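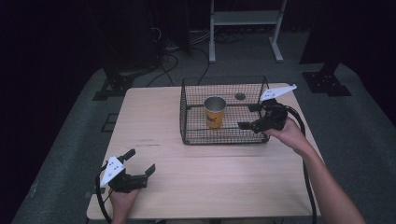 Hand-held gripper pair: right side loses tracking when reaching into a wire basket

Posted by Firouzeh Rostami in Setup and Maintenance

I look after one station where we record two-handed pick and place with a pair of hand-held grippers, both wired. Each one has the white triangular marker plate on top. The task is a cup going in and out of a black wire basket on a light wood table. The cup is a yellow one with a bare metal rim.

The left gripper is fine. The right one gives me two problems, and I don't know if they are related.

First, the pose jumps when the right hand is over the basket. It will be steady on the way in, then shift sideways by 8 mm or so and come back when the hand leaves. Out on the open table I never see it.

Second, the jaws don't read the same width every time on the same cup. I close on it, note the number, open, close again, and it is different. It was all right in March.

So far I have wiped both marker plates, swapped the USB ports and run the calibration again. Calibration passes on both sides. The software is Voma, the version that came with the kit. Is this a camera problem or a gripper problem?

Nivaldo Lins
Posted Friday, 3 replies to this thread

I would treat them as two separate faults until you know better.

For the pose jump, look at the marker plate before the cameras. The plate is light and it sits out on its own, so a small amount of play at the mount turns into a large error. Hold the gripper body still on the table and push the tip of the plate with one finger. If it moves at all, take the plate off, clean the seat, and put it back with fresh screws. Don't reuse the old ones if the heads are worn. Then redo the calibration for that side only.

Check the cable too. If it comes up short when you reach over the far wall of the basket, it pulls the body around and your wrist fights it. You want a loose loop that hangs beside the table and still has slack at your longest reach. Tie it down to something on the floor, never to the table leg if people bump the table.

If the plate is solid and the cable is free, then look at what the cameras can see. Your own forearm can cover part of the plate when you lean in. Move the basket a hand's width toward you and run the same motion. If the jump goes away you have your answer.

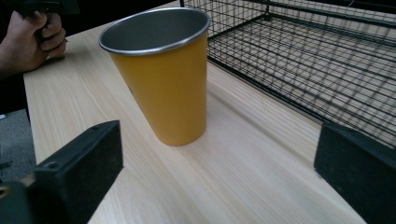
For the width reading, start at the fingers. Take out the pad screws one at a time, look at the threads, and put them back evenly, a little on each and then around again. A pad that sits crooked touches the cup at one edge first, and on a tapered cup it then slides until it finds a flat spot. That alone will give you a different number on every close. Also pick one height on the cup and always close there. If you grip near the rim once and near the base the next time, the reading should be different.

After that, zero it with the jaws fully closed and nothing between them. Open and close 200 times, then look at zero again. If it has drifted, the encoder coupling is slipping and cleaning won't help.

Beril Avcı

Had the same thing on a Dirkitz set. It was the cable. Replace it.

Rosângela Andrade

Mostly agree with Nivaldo, with one change. Do the closed zero before you touch the pads and write the number down. Ours sat at 1565 counts when new and we only found the slip by comparing with that. If you take the pads off first, you lose the old value and have nothing to compare.

Also watch for glare. A bare metal rim can throw light back at a camera, and so can a polished table top. I dim the lamp on that side and leave the rest as it is.

Firouzeh Rostami

Thanks. The plate did move when I pushed the tip — not much, but I could feel it. New screws are in and the right side has been recalibrated. The pose looks steady over the basket now. I got the closed zero first, as Rosângela said, and will do the open and close run tomorrow before I take the pads off. Cable stays for the moment.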